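Brudside Allotments and Orchard Society
Minutes of the December meeting, held in the Vidmar Room, 7.30 pm

Present: Beril Dönmez (chair), Gorazd Vukčević (minutes), plotholders as per signing sheet.

1. Minutes of the previous meeting
Agreed, with one correction. Under item 4, "north hedge" should read "north ditch".

2. Water supply
The leak at the lower standpipe has been traced to the joint below the stopcock. The supply to the lower plots stays off until the joint is replaced. Muron have quoted for the part and the digging as separate jobs. The meeting preferred to dig the trench ourselves and pay for the part only. Depth to be at least that of the existing pipe, with sand beneath and a marker tape laid over it before backfilling.
Action: GV to order the part.

3. Plot rents
Rents to remain unchanged for full plots. Half plots were discussed at length. The present charge is more than half that of a full plot, and two holders asked for it to be brought into line. BD noted that the water charge is fixed per plot regardless of size – this accounts for the difference. No change made. To be looked at again with the water bill in hand.

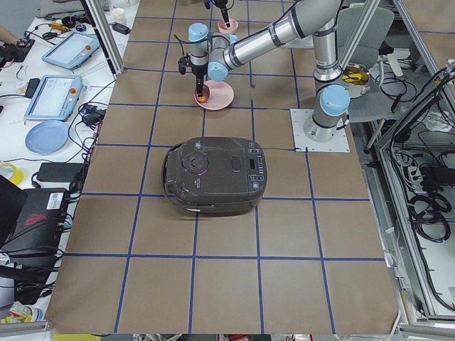
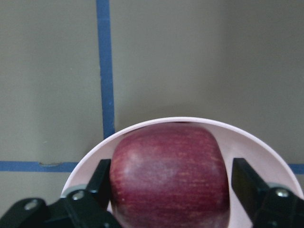 4. Orchard
Winter pruning to start on the first dry Thursday of the new year, beginning with the Rundomard row. Canker was found on 6 trees in that row. Affected wood to be cut back to clean tissue and taken off site; it must not go on the compost bays. GV asked that fruit colour be left out of the tree records unless the entry says more than "red". A large apple like the one in the bowl, deep red with fine yellowish-orange streaks and speckles and rather square in outline, would be entered under the present system in the same way as a plain scarlet one. Record sheets to have separate columns for ground colour, streaking and shape. Grease bands to be checked and renewed where they have lifted.
Action: BD to redraft the sheet.

5. Shed roof
Felt has torn on the west side. Temporary sheeting is in place. Spending of up to £200 on new felt and battens was approved. The padlock code will change once the work is finished.

6. Any other business
Bonfires: reminder that none are to be lit before dusk.
Manure delivery: the lorry cannot turn at the top gate when cars are parked on the verge. Holders to use the lane.

Meeting closed 9.05 pm.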